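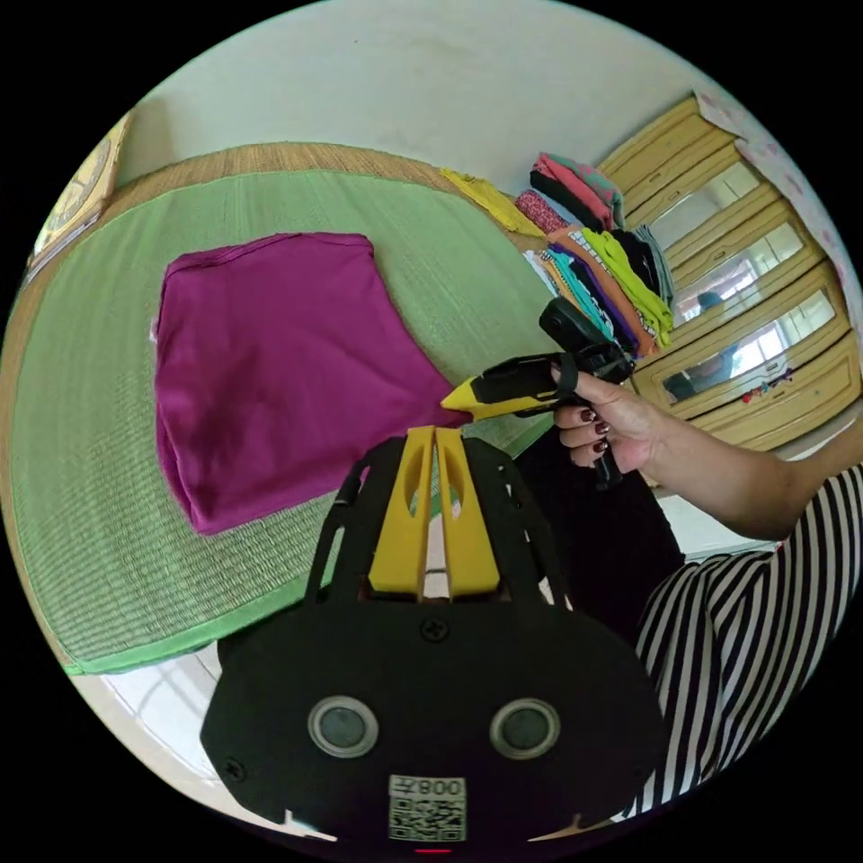 Ok quick one, dinner's in 22 minutes and I'm still folding. The magenta thing won't fold. It slopes on one side so there's no halves to match, you fold it over and get a point. Every time. Kiều Trịnh says start from the hem, roll the point in after. Fine. Trying that.

Doing it all on the green mat on the bed becuase the table's full of August mail.
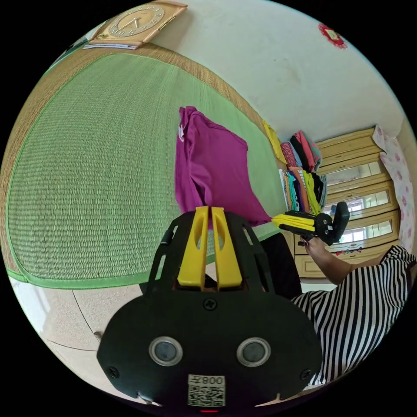 Piles go along the wall. Reds, teals, the stripy stuff, whatever. I used to sort by person, gave up after 3 tries. Now it's just flat things at the bottom, slippery things on top. Wardrobe next, if I can clear a shelf. Songül, your yellow one is probably still here, come get it?

Attempt 2 at the hem method went ok. Bit lumpy. Leaving it like taht.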